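Oltine abre inscrições para a troca de caixas entre vizinhos

Para divulgação imediata

Olá a todos! Chamo-me Chun-yin Su, fundei a Oltine e hoje trago uma novidade que me anda a fazer cócegas na língua há semanas: a nossa troca de caixas vai finalmente abrir ao público. Até agora só funcionava entre clientes das mudanças Hurnik, que nos emprestaram o armazém e a paciência, e a partir deste mês qualquer pessoa se pode inscrever.

Para quem nunca ouviu falar de nós, explico depressa. Enche-se uma caixa de cartão com coisas da casa que já não se usam (uma bola, copos, brinquedos, aquele candeeiro que a tia ofereceu), entrega-se no nosso balcão e leva-se para casa a caixa de outra pessoa. Não se escolhe o conteúdo, só o tema: cozinha, crianças, escritório ou "gaveta misteriosa", que é de longe a minha preferida e a que tem mais fila. O que não agradar volta ao balcão e entra noutra caixa.

No ano passado, ainda em modo de ensaio, passaram pelas nossas mãos 442 caixas. Eu própria abri muitas delas para confirmar que não havia facas soltas nem frascos mal fechados, e confesso que fiquei com uma manteigueira em forma de galinha que não consegui deixar ir embora. O ensaio parou em agosto para arrumarmos o armazém e aproveitámos para mudar as etiquetas, que descolavam todas com o calor.

A grande diferença este ano é o espaço. A livraria Jõgi cedeu-nos a sala do fundo e ali cabem 600 caixas, com prateleiras a sério e uma mesa comprida para quem quiser abrir a sua logo ali, à frente de toda a gente (há quem adore, há quem fuja para casa com ela debaixo do braço!). O registo das caixas passa a ser feito no Trulden, um programa de inventário bastante simples, e cada participante recebe um código por mensagem.

As regras continuam curtas. Cada inscrição custa 3 euros e dá direito a 2 trocas. Não aceitamos comida, medicamentos, pilhas usadas nem roupa interior, mesmo com etiqueta. Loiça e vidro vão embrulhados em papel, e pedimos que a caixa feche sem fita a fazer milagres. Livros sim, mas poucos, que as minhas costas já não são o que eram.

Quem tiver dúvidas sobre o que pôr na caixa pode aparecer no balcão antes de se inscrever. Costumo ter café feito e gosto muito de conversa, por isso venham com tempo.

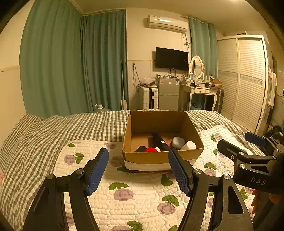 Coimbra, 6 de fevereiro de 2023

As inscrições abrem hoje no balcão da Oltine, na sala do fundo da livraria Jõgi, e ficam abertas enquanto houver lugar nas prateleiras. Os jornalistas que queiram visitar o armazém ou trocar uma caixa podem combinar comigo diretamente, ao balcão. Se trouxerem uma manteigueira, tanto melhor, que a galinha precisa de companhia.

Contacto para a imprensa: Chun-yin Su, Oltine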